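August, nearly midnight, and I am too wound up to sleep, so this gets written down.

THE SOURDOUGH ROSE. Properly rose! I'd kept the starter going through 6 weeks of gray paste and two loaves you could have tiled a roof with, and tonight the dough came up over the rim of the bowl like it wanted to be let out. I stood in the kitchen and said "oh!" to it, out loud.

What changed: I switched to the Farnthorpe rye for the feedings (only 50 grams at a time, which felt stingy) and moved the jar to the shelf over the water heater. I also stopped fussing with it. I folded it every 30 minutes as the Flinel booklet says, four rounds, then left it alone and went out on the step with a peach.

The crust sang when it came out of the oven. I'd read about that and thought people were making it up, but it really does crackle, tiny ticks all over, and I bent down so close that I got flour on my ear. I held out for most of an hour before cutting it. The inside is uneven - one huge hole near the top, tighter at the bottom - and I don't care one bit. I ate two slices with salted butter, then one with the last of the Agbayani plum jam, standing up.

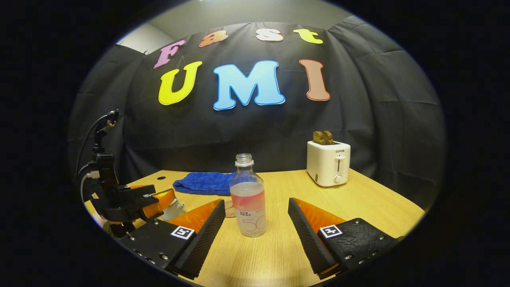
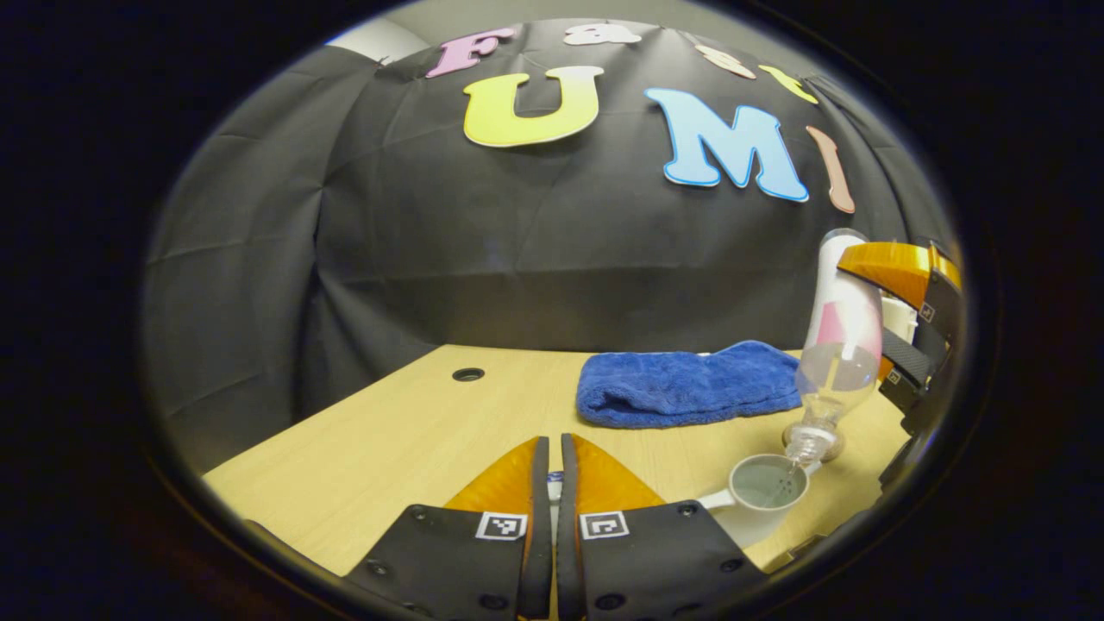 I want to try seeds next, sunflower and maybe some flax, and I want to know what happens if the dough spends a whole night in the fridge. The booklet says it gets more sour, and I'd like a lot more sour! Need to pick up another bag of rye, and a razor blade for the top, as the bread knife dragged and left a kind of shrug where the slash should be.

Fed the starter before coming upstairs. It was already bubbling at the edges when I turned off the light.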